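Preron Classroom Guide
Chapter 4. Preparing the Kilimo unit for your class

This chapter explains how the teacher prepares the Kilimo unit in the Preron program. Kilimo is a history unit on how farming villages changed when the railroad came to them. The students keep the account book of one household, read short letters and price lists, and decide every season what the family will sell. Please read the whole chapter before you create the class. Some settings cannot be changed after the first student has joined.

You need a teacher account and the unit code, which was sent to your school by e-mail. If you have only the printed reader, go first to Chapter 2.

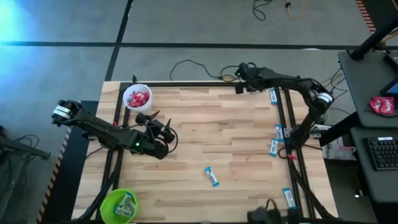 4.1 Creating the class and the households

1. Sign in to Preron and open the page My Units.
2. Press Add Unit and write the unit code. Capital letters and small letters are treated as the same.
3. Choose Kilimo in the list. The program shows the start page of the unit with a green line on top.
4. Press New Class and give the class a name. The students will see this name, so please do not use an internal room number which they do not know.
5. In the field Starting Year choose "Before the railroad" or "Railroad under construction". For students under grade seven we advise the first one.
6. In the field Household Size leave the value 4, if you have no special reason to change it. Each household is played by one group of students, and every student receives one role.
7. Press Save. The program makes the join code of the class.

Note: One class can hold up to 200 students. If several teachers share the unit in the same school, each of them should create a separate class. The results can be put together later in the report page.

Caution: Do not change the Starting Year after a group has written the first line in its account book. The program will accept the change, but the prices of the first season will be erased in all households of the class, and they cannot be brought back.
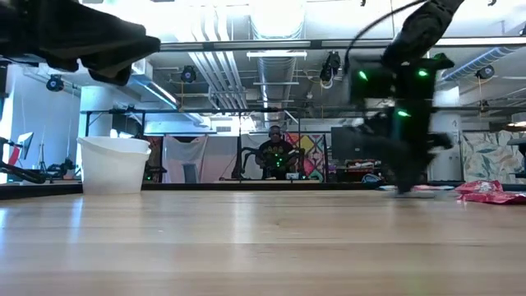
Figure 4-2. Tabletop with a white bucket.

4.2 Choosing the source documents

The unit comes with a library of primary and secondary sources. Not all of them are opened at the beginning. The teacher decides which ones the students can read in each season.

1. Open the class and press Sources.
2. Mark the sources you want for Season 1. The recommended ones are already marked.
3. For every marked source choose the reading level. "Original" keeps the old spelling. "Adapted" uses shorter sentences and explains the units of weight and money in brackets.
4. Press Preview as Student and look through the list one time.
5. Repeat the steps for the other seasons, or press Copy to All Seasons.

Note: The Daneshvar letters are long, and in the Original level they take more than one lesson. You can show only the first two letters and keep the rest for homework.

Note: A written answer of a student can have maximum 2,000 characters, with spaces. When the limit is reached, the counter becomes red and the answer can still be saved, but the extra text is not kept. Please tell this to the students before they begin with the essay question.

Caution: If you upload your own source, check that you have the right to share it. Scanned pages without readable text will not be found by the search field.

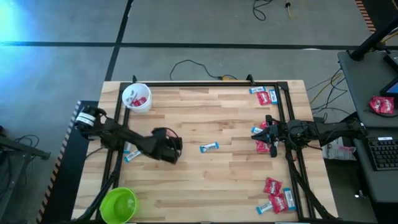
Figure 4-3. Worktable with bucket and wrapped items.

4.3 Starting the first season

1. Write the join code on the board or print the join sheet (menu Class, then Print).
2. Wait until every household shows the word Ready.
3. Press Start Season. The clock on the teacher page begins to run.
4. To stop for a discussion, press Pause. The students can read during the pause but they cannot trade.
5. At the end press Close Season. The account books are locked and the summary is opened for all.

If a student comes late, add the student to an existing household with the button Move. Do not create a new household in the middle of a season.

For schools which use the Lakix grade book: the export button is on the report page, and it appears only when the season is closed.

Text of this chapter last changed: June 25, 2020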